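# Learning to sleep in a quiet house

10/09/2022

I changed the bed this morning, down to the fitted sheet, and then sat on the floor beside it with my coffee for the better part of an hour, thinking about how long it has taken me to sleep properly in this room.
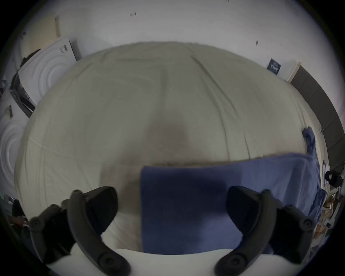

## Thirty years over a bakery

For 30 years I lived above a bakery in Drondale, and I don't think I ever once woke up to silence. The mixers started well before dawn, then the delivery van, then Efren Fajardo singing in Spanish with the back door propped open (he had a lovely voice and no idea how far it carried). Friends who stayed over would come to breakfast looking like they'd been in a shipwreck. I slept right through it. I slept so well, in fact, that I thought I was simply one of those lucky people, and I'm afraid I was a little smug about it when my sister complained of her bad nights.

Then I moved out here in April, 358 miles from the bakery, to a little house at the end of a gravel road, and I lay awake for what felt like the entire spring.

It was so quiet! I could hear the refrigerator think. I could hear my own eyelashes on the pillowcase. Around two every morning something would walk across the roof, and I'd lie there trying to decide if it had two feet or four.

## What I tried

Well, everything. My neighbor Marion Baxter brought over a tea that smelled like a barn, and I drank it faithfully for weeks. I gave up coffee after lunch, then took it back up again when I noticed I was just as wide awake and also cross. I bought a noise machine with a setting called "city," which was mostly car horns, and I missed Efren's singing more than ever.

I read a lot, too. I got through a 527-page novel about a lighthouse family that I'd been carrying from shelf to shelf since college, and I still couldn't tell you how it ends - I think I finally dozed off somewhere in the last chapter and never went back.

The thing that helped in the end was pretty dull. I started getting up at the same time every day, even after the awful nights, and walking down to the mailboxes and back before breakfast. And I cracked the window. There are frogs in the ditch, it seems, and once I let them in they were nearly as good as a bakery.

## These days

I still have a bad night now and then. I'm past 60 and I expect I always will. When it happens I go sit in the kitchen and write letters, so if you've had one from me with terrible handwriting, you know what time it was. Madalena, yours is on the counter and only needs a stamp.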